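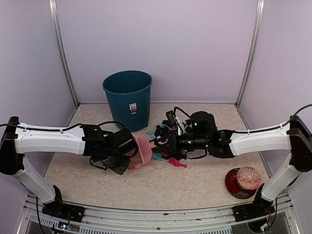

About Trisbridge

Trisbridge is a school for household work. We teach people how to clean, sort and put away the things in an ordinary home, and how to do it for a living if they want to. Most of our students are starting a first job in housekeeping or coming back to work after a long break. A few just want to get their own place under control.

Socorro Ticona started the school after 14 years as a head housekeeper. New hires were being given a cart and a list, with no instruction in between. She wrote down what she had been telling them in hallways, and those pages became our first course. They have been revised many times since, but the chapter on floors is still close to the original.

What we teach

The main course runs seven weeks. It begins with small things on the floor, which is where most rooms go wrong. Students learn to pick up first and clean second. Cloth goes in one pile, trash goes in the wastebasket, and anything with another home is set to the side until the floor is clear. Brushes and dusters come out after that. People who start brushing too early end up moving the same scraps of fabric three or four times.

After floors we cover surfaces, bathrooms, kitchens, beds and closets. Laundry has a week to itself. Prasanna Paul teaches that week and also the short evening class on stains, which starts again in February.

We use everyday supplies. Plastic wastebaskets, plain brushes, cotton rags and bargain-bin slippers are what our students will meet in other people's houses, so they are what we practice with. We do not sell cleaning products and we do not require students to buy any. Bring closed shoes and something to tie your hair back. 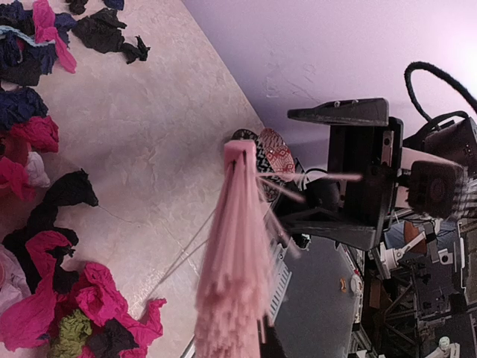 Dusters get more class time than new students expect. A duster with long strands is good for shelves and the tops of doors, but it sheds and tangles if it is stored standing on its tips. Ours hang when they are not in use. Students learn to shake one out outdoors, wash it by hand in lukewarm water and let it dry fully before it goes back on the hook. The same week covers footwear by the door: pairing it, wiping the soles, and finding it a place that is off the floor but still easy to reach.

The Cesero method

Students will hear the word Cesero a lot. It is our name for the order of work we use in every room – clear, sort, wipe, return. Milagros Correa worked it out with her first two classes and it has held up well. Some employers have their own order and we tell students to follow it. Knowing one order well makes it easier to learn another.

Who we are

Socorro Ticona is the director. Milagros Correa runs the main course and trains new instructors. Prasanna Paul teaches laundry and fabric care. Walter Betancur handles enrollment, schedules and job referrals, and he is the person to call with questions about fees. Gilberto Paucar looks after supplies and teaches the section on small repairs, such as loose handles and drawers that stick.

Over 700 people have finished the main course. Many of them now work in hotels, clinics and private homes, and several have come back to teach a class or two.

Visiting

Prospective students may sit in on a class before they enroll. Mornings are best – the practice rooms are set up by 9 and we are usually working by 9:30. Call ahead so Walter can put your name on the list. Parking is on the Cuervo Street side of the building.

Contact: Trisbridge enrollment office, Cuervo Street entrance | © Trisbridge. All rights reserved. | Back to top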